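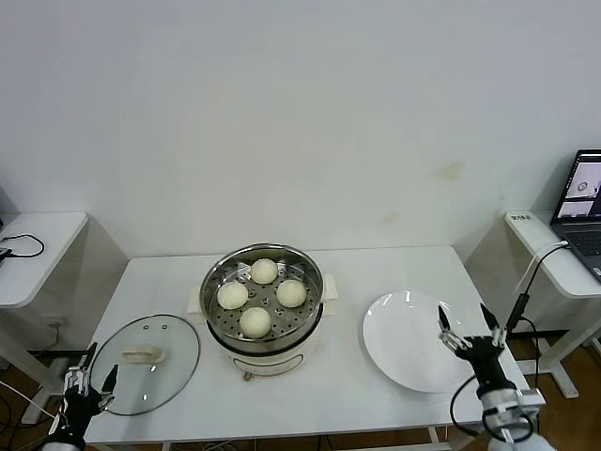
Good practice for a two-arm kitchen task starts with how the table is laid, and most of our house rules at Plesetby are about that. We wrote them after comparing notes with the Brallenley group last November, and they now cover every tabletop task we run. The steamed bun task is a fair test of them. The lid lies flat to the left of the pot, the plate goes on the right, and the buns sit on the tray with gaps between them so the fingers have room to close. Both grippers are in view of the head camera before anything moves.

Start position — Grippers open, arms low, one on each side of the pot. The operator calls "ready" and waits for an answer.

Plate — It must be empty at the start of each run. If food is left on it, the run is void and gets logged that way.

Heat — Practice runs are done with the steamer unplugged. Live runs need a second person at the laptop with a hand near the stop button.

Cables — Check both side tables and the floor every 30 minutes. Nothing loose may cross the front of the work table.

Records — Dayana Varela keeps the run sheets, 261 so far. Zdenka Dumitrescu signs off any change to the layout.

Rules last revised May 3, 2024. Send corrections to Zdenka.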